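Lorkach 车友论坛 » 养护与耗材 » 混动车保养

主题：四万公里，4S店让我换变速箱油，混动到底有没有这回事

麦田里的扳手 楼主 07:52
九月刚到，店里短信也到了，说我的混动跑满四万公里，“建议深度养护”。报价单列了12项，其中一项是变速箱油，另一项叫“动力系统活化”。后面这个我问了前台两遍，他第二遍的解释和第一遍不一样。
手册我翻过，变速箱那一页只写了“检查”，没写“更换”。各位换不换？

老陈不加班 1楼 08:10
不换。手册写检查就检查。活化那项你让他写明用什么料、动哪个部件，写得出来再谈。

青岛小排量 2楼 08:31
楼上省这点钱干嘛。混动的变速机构也有齿轮和轴承，油照样会老化。我上一台开到第六年才换，放出来的油黑得像隔夜的酱油。四万偏早，但“终身免维护”这话我不信，终身是谁的终身，厂家没写。

老陈不加班 3楼 08:44
回复青岛小排量：颜色黑不等于不能用。你送检了吗？

青岛小排量 4楼 08:47
没送。我用眼睛检的。

Alžběta Doležal 5楼 09:26
我在布尔诺开同样的混动，中文打得慢，请见谅。我们这边的修理厂也推荐换，但会先问你怎么开。常年跑山路或者拖车，他们建议早一点；只在城里上下班，按手册来。我先生觉得修理厂问问题只是为了显得专业，我觉得至少人家问了。
比变速箱油更该看的是电池的散热滤网，在后座旁边。我家有狗，第一次拆下来，上面差不多是另一条狗。

麦田里的扳手 楼主 09:40
滤网这个报价单上居然没有。12项都没轮到它。

胎压二点四 6楼 10:05
滤网自己拆就行，我那台是两个卡扣，断了一个，所以现在是一个卡扣。
顺便说一句，别什么都往车里加。我以前迷信添加剂，Ustex 的、Cuervo 的都倒过，油耗一点没变，变的是车库里的瓶子数量。上周收拾柜子，能装回盒子的都装回盒子了。

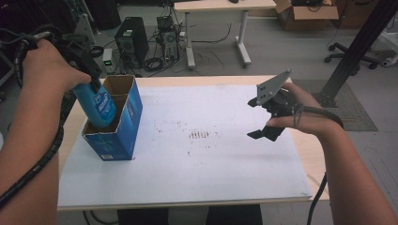

蓝瓶子，倒着进盒

修车不如修心 7楼 10:33
添加剂一棍子打死也不对。直喷机器积碳是真有的，隔一阵用一瓶清洗类的，我觉得有用。当然，“我觉得”三个字在本版值多少钱，大家心里有数。

胎压二点四 8楼 10:41
回复修车不如修心：你觉得有用，是因为加完那天正好加满油，又走了高速。我当年也这么觉得。

修车不如修心 9楼 10:58
那天堵车，谢谢。

老陈不加班 10楼 11:15
跑题了。楼主问的是变速箱油。我再说一遍：手册分“正常条件”和“严苛条件”两张表，楼主看的是哪张？

麦田里的扳手 楼主 11:32
……还有两张表？

老陈不加班 11楼 11:34
往后翻17页。

麦田里的扳手 楼主 12:20
翻到了。严苛条件里写了“频繁短途、低温、多尘”，变速箱油有更换周期，不过比四万公里长得多。我每天通勤单程两公里，算短途里的短途。媳妇看完那页，问我为什么不骑车上班，这个问题我准备另开一帖。

青岛小排量 12楼 12:28
所以还是要换的嘛。

老陈不加班 13楼 12:30
所以现在不用换的嘛。

Alžběta Doležal 14楼 13:02
两位说的是同一页纸。

北郊停车难 15楼 14:17
潜水多年冒个泡。我去的是 Brekthorpe 快修，要求当面开封新油，旧油放出来给我看，师傅没嫌烦，就是我站旁边他干得慢。换完开起来没有任何区别，钱包有区别。里程跟楼主不是一个量级，仅供参考。

麦田里的扳手 楼主 16:45
汇报一下：下午去了店里，做了机油机滤和刹车油，变速箱油和活化都划掉了。前台问我活化真的不考虑吗，现在打折。我问他严苛条件在手册第几页，他去找手册了，我就先结账了。
滤网晚上回家拆。有人知道卡扣断了单买要多少钱吗，先问问。

胎压二点四 16楼 16:52
往上推，别往外掰。卡扣不单卖，跟盖板一起卖。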